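Section 2: Moving Dry Snacks From the Bag to the Jar

If you followed Section 1, your Stalia jar is washed and has been sitting upside down on a towel overnight. Good, because we're going to fill it! I've done this more times than I care to admit (I run a small snack shelf for my family, and they eat like a football team), so these steps are the way I do it at my own counter.

Before you start

Check the threads at the neck with a fingertip. Old crumbs love to hide in there, and a gritty thread means the lid goes on crooked. Wipe it with a dry cloth, no soap this time. Set the lid somewhere you'll find it again – I use the windowsill.

1. Stand the jar on a flat surface, away from the counter edge.

2. Snip the bag straight across, just under the seal. Don't tear it. A torn bag pours in two directions.

3. Squeeze the sides of the bag so the opening makes a spout, then rest it on the rim of the jar.

4. Tip slowly and let the first handful slide down the glass. Stop and give the jar a little turn.

With a clear jar you can keep an eye on the level through the side the whole time you're pouring, and that's the main reason I stopped using tins.
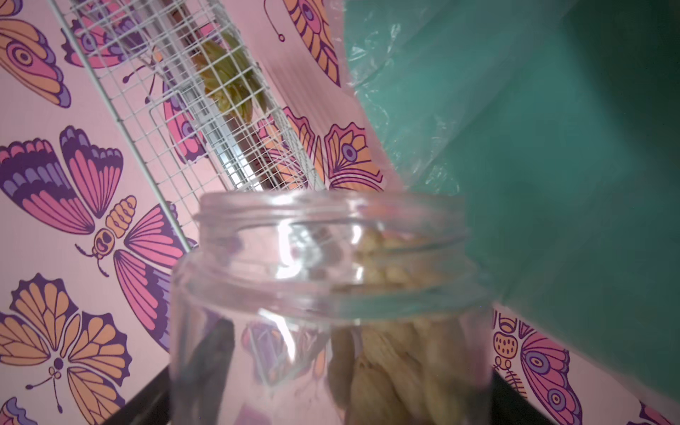 How full should I fill it?
Stop at the bottom of the threads, so the lid can screw all the way down without crushing anything.

5. Pick up the jar with both hands and tap the base twice on a folded towel. The pieces settle and you'll usually have room for a few more.

6. Wipe the rim again. I know, I know, but crumbs on the rim are how you get stale snacks by the weekend.

7. Screw the lid on until it stops, then back it off a hair and tighten once more.

Note: The Zeltance lids fit these jars too, but they need an extra half turn. The Drirnport ones don't fit at all (I tried, and had to pry it off with a butter knife).

Caution: Never push food down with a spoon handle. Glass chips at the neck, and you will not see the chip in a jar full of snacks. If you ever do find one, throw out the food and the jar together.

Labeling

Write the date you opened the bag on a bit of masking tape and stick it low on the jar. I use up crackers and the like within 30 days of opening. Dried pasta goes by the date on the bag, so copy that one down before the bag goes in the trash.

Leftovers in the bag get folded over and held with 2 clips, one at each end of the fold. Refills are covered in Section 3.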